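Stitching, foam and a deadline in May: Anel Shezi on costume construction

May 26, 2019

Anel Shezi has made costumes for family members, neighbours and one amateur theatre group over a period of 12 years. She works from the back bedroom of her house in Clatside, where the wardrobe has been taken out and replaced by shelving. The shelves hold foam sheet sorted by thickness, fabric sorted by fibre, and a row of notebooks in which each costume is recorded with its measurements, its materials and its faults.

The present job is a set of four for the spring parade at Ernelbridge. Her daughter is going as a lighthouse, her nephew as the keeper, and two friends of theirs as gulls. Shezi drew the patterns herself. "The lighthouse is a cone with the top taken off, so the flat pattern is a section of a ring," she said. "You need the top circumference, the bottom circumference and the slant height. People measure the vertical height by mistake and then the hem comes up short at the front."

The cone is cut from foam 10 mm thick and covered in white cotton drill. She used 5 mm foam on an earlier piece and found that it folded at the waist when the wearer sat down. The thicker sheet holds its shape but is harder to join. Her method is to bevel both edges at 45 degrees, apply contact adhesive to each face, leave it until it no longer feels tacky and then press the edges together from the middle outwards. 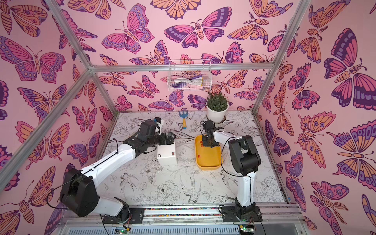

"If you start at one end, any error in the cut is pushed along and you finish with all of it in one place," she said. "Starting in the middle halves it. I also mark both edges every ten centimetres before I glue, and I match the marks."

Weight is recorded at each stage. The lantern room at the top of the costume, with its gallery rail and lamp, came to 992 grams in its first version, and her daughter complained of a sore neck within a few minutes. Shezi moved the load to the shoulders with a harness made from rucksack webbing and rebuilt the rail in drinking straws. The second version weighs 275 grams. The lamp is a bicycle light under a plastic pudding basin, and its switch can be reached through a slit in the side seam.

The gulls took longer than the lighthouse. Each wing has three rows of feathers cut from felt, fixed to a cotton base from the tip inwards so that every row covers the stitching of the one before. The first wing was sewn in the opposite order and had to be unpicked. "That was an evening gone," she said. "I wrote it in the notebook in capitals."

She was asked about fabric for the keeper's coat, which is navy with brass-coloured buttons. The cloth is a wool blend bought as a remnant from Ververidis, a market stall she has used for years. It was washed before cutting and lost four centimetres in length. "I always wash first. A coat that fits on the day and never again is a waste of lining," she said. The lining is an old bed sheet, dyed in the washing machine. The machine was then run empty twice, although a pale blue tint appeared on some pillowcases the following week.
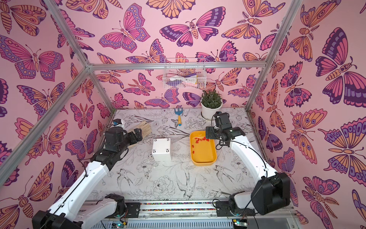

Fastenings are another subject on which she has firm views. Zips are avoided in children's costumes because the pull is hard to find under foam, and hook-and-loop tape is kept away from felt, which it tears. For the gulls she chose large press studs at the back of the neck and a tie at each wrist. The lighthouse opens down one side with toggles. The whole costume can be removed in 31 seconds, a figure she obtained with a kitchen timer after an incident at an earlier parade that she preferred not to describe in detail.

Her sewing machine is a Dallex, inherited from an aunt, which does straight stitch and zigzag and has no other functions in working order. She fits a size 100 needle for the drill and a size 80 for the lining, and changes both after each costume. Thread tension is tested on a scrap of the same cloth, folded to the same number of layers as the seam.

Most of the work is done after nine in the evening, when the children are in bed. Her husband, Vidar Eklund, cuts the foam, as she dislikes the noise the knife makes. "He changes the blade every few cuts – I used to tell him it was extravagant, but his edges are cleaner than mine," she said.

Two jobs were outstanding at the time of the interview. The gallery rail needed a second coat of black paint, and one gull had grown since being measured in the spring, so the leggings were to be let down by two centimetres. Shezi had left a hem allowance of three.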